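Call for Participants: Remote Correction Study, Dultari Project

Posted 25/02/2022 by the Pruncombe Manipulation Group

We are recruiting people to take part in a study of remote correction in simulated tabletop manipulation. The study is a follow-up to our earlier work on grasp selection for small rigid objects, and it tests whether short verbal corrections from untrained users can replace full teleoperated demonstrations when a policy is fine-tuned.

Background

In the earlier study, policies were trained on 2000 teleoperated episodes in the Imik simulator and then fine-tuned on 200 more, all recorded by two experienced operators, Leszek Piątek and Edmund Głowacki. Fine-tuning raised the success rate on pawns and reduced it on dice. Our reading is that the operators approached pawns from a narrow set of wrist angles, and that the policy carried those angles over to objects for which they are a poor fit. The effect was larger when an object was next to a raised edge, such as the wall of a tray.

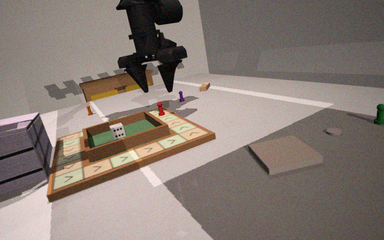
We now want corrections from people who have no habits of this kind. Participants will watch the arm attempt a task, stop it when they judge that the attempt will fail, and state in one sentence what it should do instead. The sentence is mapped to a short motion segment by the method described in Pietrzak and Walczak. The segment is played back, and the participant accepts or rejects it. Only accepted segments are used in training.

Two views are available during a trial: a close view near the gripper and a high view of the whole room. Half of the participants will be assigned both views and half the high view only. Objects on the board are small in the high view, and we expect stops to come later in that group. Lighting and floor texture are varied between trials. Participants should not treat a change in shadows as a change in the task.
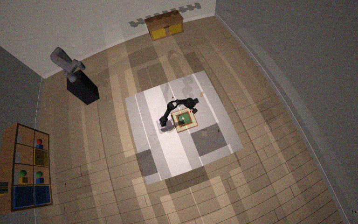 Mujić Technical Reports, Vol. 8, No. 17

The report cited above contains the task list, the scoring rules and the full results of the earlier study, including the failed dice trials. Reading it is not required. Please do not read it before your first session if you intend to apply, as it discusses which approach angles worked.

Who can apply

Adults with normal or corrected vision who can give spoken instructions in English. You will need a desktop or laptop computer, a microphone and a stable connection. Phones and tablets are not supported. Anyone who has operated a robot arm, real or simulated, for more than 8 hours in total is excluded from this round.

What is involved

One practice session and two recorded sessions, all done from home. Sessions run until the end of July. Audio is transcribed and then deleted; transcripts are stored under a participant code. You may withdraw at any point before the transcripts are pooled. Payment is made after each session, including the practice session.

How to apply

Write to Ryszard Śliwiński at the Pruncombe office with "Dultari participant" in the subject line. State your age, your first language and the type of computer you will use. Questions about the method itself go to Lucyna Pietrzak. Applicants who are selected will receive a consent form and a link to the practice session.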